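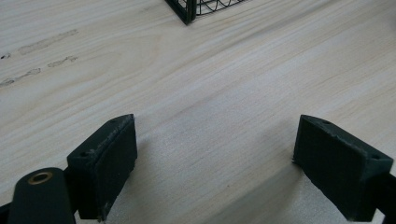

Equipment Planning Coordinator (Robotics and Automation)
Deswood Institute for Applied Handling
Posted 29 March 2023

The Deswood Institute invites applications for the position of Equipment Planning Coordinator. The position is full-time, with a fixed term of five years, and reports to the Office of Laboratory Operations.

Position summary

The Coordinator prepares and maintains the equipment plan for the Institute's manipulation laboratories, including the hand-held gripper program known as Grunavura. The plan covers purchase, replacement and retirement of grippers, robot arms, work tables, cameras and spare parts. The current inventory lists 183 items, and the Institute expects it to reach 300 by the end of the planning period.

Duties

Draft the annual equipment budget and submit it for review each February.
Obtain and compare quotations from suppliers, and prepare purchase requests in line with the Institute's procurement rules.
Keep service records for finger pads, bushings, fasteners and other wearing parts, and set reorder levels with the laboratory leads.
Estimate the full cost of ownership for new equipment, including installation, training, floor space and disposal.
Coordinate delivery and acceptance testing at the Deswood and Zulladero sites.
Maintain the asset register in Mikuš, the Institute's inventory system. Prior experience with Mikuš is not required.

Required qualifications

A bachelor's degree in engineering, business administration or a related field, or equivalent work experience.
Experience in purchasing or budgeting for technical equipment.
Ability to read mechanical drawings and parts lists.
Strong written English and competence with spreadsheets.

Preferred qualifications

Experience in a robotics laboratory or an automated production facility.
Knowledge of import documents and warranty claims.

Working conditions

The position is based at the Deswood site, with regular travel to Zulladero. Travel costs are reimbursed. Some lifting of boxed equipment is required. Reasonable accommodation is available on request.

How to apply

Applicants should submit a cover letter, a résumé and one sample of a budget or purchasing plan they have prepared, with confidential figures removed. The sample should not exceed five pages. Materials must be submitted through the Institute's careers page. Applications will be reviewed as they are received, and the posting will remain open until the position is filled.

The Deswood Institute is an equal opportunity employer.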